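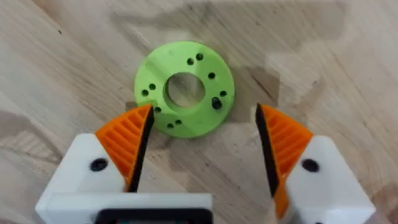
Tópico: Flange impressa verde-lima, furos apertados e um lado que não fica redondo

torno_e_lima
Boa tarde. Imprimi uma flange para substituir a original de alumínio da base de um tripé de bancada. É um disco com furo central grande e dez furos pequenos distribuídos pela face, um deles com rebaixo. O filamento é um verde-lima da Bultance, a única cor que havia em stock.

Dois problemas. Os furos pequenos saíram todos apertados, os parafusos M3 só entram à força. E o contorno exterior não é um círculo perfeito, do lado esquerdo nota-se um achatamento. Os furos não são simétricos de propósito, seguem o desenho da peça antiga, por isso não vale a pena comentarem isso.

Alguém tem uma regra para compensar os furos? Queria evitar passar a broca em cada um.

pedro_calibre
Furos pequenos saem sempre abaixo da medida. Desenha com mais 0,2 mm no diâmetro e experimenta numa placa de teste antes de gastar plástico na peça inteira. Para M3 com passagem livre uso 3,4 no desenho.

Quanto ao achatamento, vê a tensão das correias. Se uma estiver mais frouxa do que a outra, os círculos saem com lados planos.

marcenaria_sul
Discordo de mexer no desenho. Se alteras o modelo para compensar a máquina, no dia em que trocares de bico ou de filamento ficas com uma peça errada. O fatiador tem compensação horizontal de furos, é para isso que serve. O desenho fica com a medida nominal.

pedro_calibre
Em teoria sim. Na prática, a compensação aplica-se a todos os furos por igual, e ele tem um furo central grande que provavelmente já está bom. Se esse encaixa num veio, fica com folga.

torno_e_lima
O central encaixa num tubo e está justo, não quero mexer nesse.

marcenaria_sul
Depende do programa. No Gridero há um limite de diâmetro, a compensação só actua abaixo do valor que lá puseres. Está nas definições avançadas, na parte das paredes.

torno_e_lima
Uso o Gridero mas nunca tinha visto isso. Logo à noite procuro.

quase_redondo
Tive um disco achatado exactamente assim e não eram as correias. Era o sítio da costura. O fatiador começava todas as camadas no mesmo ponto e, depois de lixar a costura, ficava uma zona plana. Lixaste a peça?

torno_e_lima
Passei lixa na borda, sim. Não me lembro se foi desse lado.

quase_redondo
Então mede antes de desmontar a máquina. Paquímetro na borda, em várias direcções. Se a diferença só aparecer naquela zona, foi a lixa ou a costura. Se o disco estiver oval por inteiro, são as correias ou as polias.

bancada27
Sobre os parafusos: eu não alargava nada. Uma broca de 3 mm rodada à mão, sem berbequim, limpa cada furo num instante. Para uma peça única não se justifica andar a calibrar. Com berbequim o plástico aquece e agarra-se à broca, isso já me estragou várias.

marcenaria_sul
Para uma peça única concordo.

torno_e_lima
É capaz de não ser única. Se esta servir faço mais para o resto das bases, e são dez furos em cada uma. Prefiro acertar o ficheiro.

pedro_calibre
Atenção ao rebaixo. Se imprimires com ele virado para a mesa, o fundo fica em ponte e sai feio. Com ele para cima não precisa de suporte.

torno_e_lima
Imprimi com ele para cima. Esse ficou bem, a cabeça assenta.

bancada27
Que material é? Se for PLA e os parafusos forem bem apertados, com o tempo a flange cede por baixo das cabeças. Põe anilhas, ou então PETG com mais perímetros.

torno_e_lima
PLA. O tripé só leva um candeeiro leve. Ponho anilhas na mesma.

torno_e_lima
Actualização. Encontrei a opção, pus o limite em 5 mm e a compensação em 0,15. Na placa de teste os M3 passam sem forçar. Medi também a borda: a diferença está só daquele lado, no resto dá igual. Mudei a costura para alinhar com um dos furos e não vou lixar a próxima. As correias ficam como estão.

pedro_calibre
Eu verificava na mesma, mas a máquina é tua.

Comentários dos leitores

anilha_m3
Obrigado pela dica do limite de diâmetro. Noutro fatiador a opção tem outro nome mas também existe.

luis_oficina
0,15 foi pouco para mim, precisei de 0,25 com bico de 0,6.

visitante
O ficheiro da flange está disponível? Tenho uma base Reisinger com uma furação parecida.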